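FOR IMMEDIATE RELEASE
August 10, 2022

Jomine play kitchen sets go on sale, with real pans and a whole vegetable patch

I've been wanting to write this one since January, so forgive me if I run on a bit. Gikard is putting its first play kitchen set on sale today. It's called Jomine, and it comes from our little workshop on Farías Street, where I've spent the better part of this year surrounded by toy carrots.

The idea started with my own kids, who had a perfectly nice play stove and ignored it completely. They wanted my pans! So that's what we did. Every Jomine set comes with 2 pieces of stainless steel cookware, a frying pan and a saucepan, both with long handles and a good shiny inside. They clank, they catch the light, and they feel like something a grown-up would cook with.

Then there are the vegetables. You get a carrot with a leafy top, a red chili pepper, a purple eggplant with its green cap and plenty more besides. I'm partial to the eggplant. My youngest puts it in everything, including the soup, the pancakes and (last week) my left shoe.

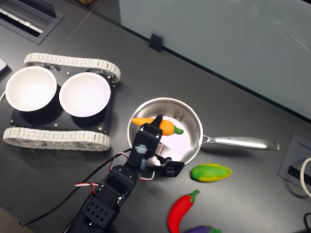 The carrot in the frying pan, with the chili pepper and eggplant on the table.

We tried the set out with families at the Kultard community center before settling on what goes in the box. I sat on a very small chair and took notes. Some kids sorted everything by color, some ran a restaurant with shockingly high prices, and one table spent the whole afternoon making a single stew and wouldn't let anybody taste it. Parents mostly asked me about storage, so we added a drawstring bag that holds all the vegetables and hangs on a hook.
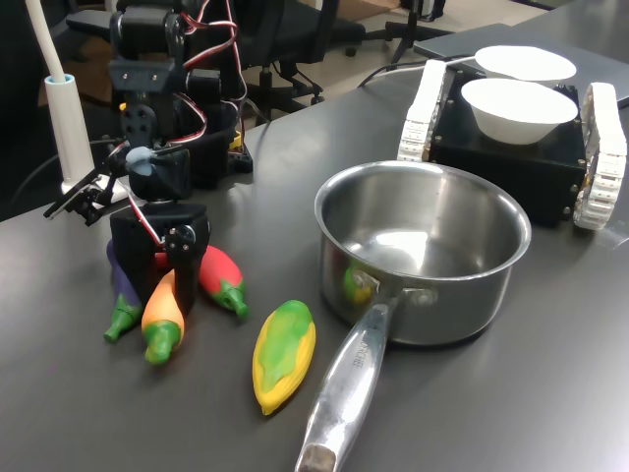 The other thing parents asked for was more to cook, and we've got that covered too. Each box has a fold-out recipe sheet with pictures for kids who aren't reading yet. Corn chowder is on there, along with a stir-fry and a very silly breakfast. Make them in any order, skip half the steps, it all comes out delicious.

Our first run is 1281 sets, packed right here in the workshop. A set costs $72, and spare vegetables are sold one at a time for the ones that vanish under the couch. You can order through the Gikard web shop or pick one up at our front counter, where a set is open for kids to play with while you look around.

Store owners who'd like to carry Jomine can write to the trade desk for a price list. Samples are available on request.

About Gikard
Gikard makes toys for pretend play at home and in classrooms. We're small, we answer our own phone, and we love getting pictures of your kids' cooking.

Press contact: Gikard press desk, Farías Street workshop

###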